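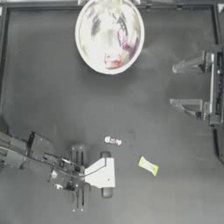 Sunday, a bit after two. Sokport bench, bowl again.

I've had a cup of tea and a think, and I'm going to write this down properly for once, as last week's page was mostly arrows and I couldn't read half of it by the time I wanted it. The question is still which dish we keep the little pieces in at the Sokport bench, and how much of a nuisance the shiny bowl is being compared with how much we all like it. I do like it. It's easy to wipe out, it has a good broad rim, and it sits up at the far side of the bench where it's out of the way of elbows.

The trouble is the glare. With the lights on full, the inside goes almost white and anything pale down there just melts into it. The purple one stays findable wherever it ends up, bless it, though its reflection spreads along the wall and I have gone for the reflection more than once. The red and white one is much harder. Down near the front rim it washes out until only a patch of orangey red is left to go by, and I'd call that the worst spot in the whole bowl.

Dimmed the lights to 30 per cent before lunch and tried again. Kinder on the eyes, certainly, but then I was squinting at the labels on the Prostness drawers, so I put them back up. There must be a happy middle and I will look for it when I'm less hungry.

Other thing to note: small pieces left on the bench top are dead easy to see. The dark grey matte surface was the best thing we picked up for the Irkport fit-out, and I say that as the person who argued for the cream one (sorry, all). Anything with a bit of white on it stands out from across the room.
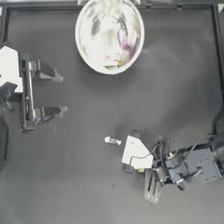
Hafiz Menon: I'd leave the bowl where it is and change the habit. Tip the pieces out onto the grey, pick what you need, put the rest back. I did it that way all of Friday and never had to go fishing. Also please don't bring back the blue tub, it smells of glue.

Fair enough, Hafiz, and the blue tub is staying in the cupboard. My only worry with tipping out is the rolling. Some of those rounded ends have a mind of their own, and I spent a good part of January on my knees under this bench with a torch! Could try a square of felt to tip onto. There's a roll of it on the shelf marked 88, behind the Sin samples, unless it's been pinched for the display case.

Timed myself for curiosity's sake. Picking straight out of the bowl took me 30 seconds for the lot, and off the bench top it took 11, though I'll admit I was fresher the second time and had stopped chatting. Worth somebody else having a go before we believe it.

Gave the bowl a wash and a good dry with the soft cloth. It made no odds to the shine, if anything it's brighter. I wondered about a liner of some sort, even a round of grey paper cut for the bottom.
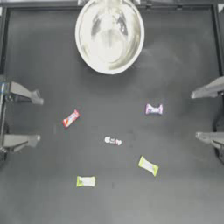

Steel bowl at the back of the bench, nothing in it.

To do: cut the felt, try the paper round, find the dimmer setting. And refill the tea tin, we're down to the peppermint.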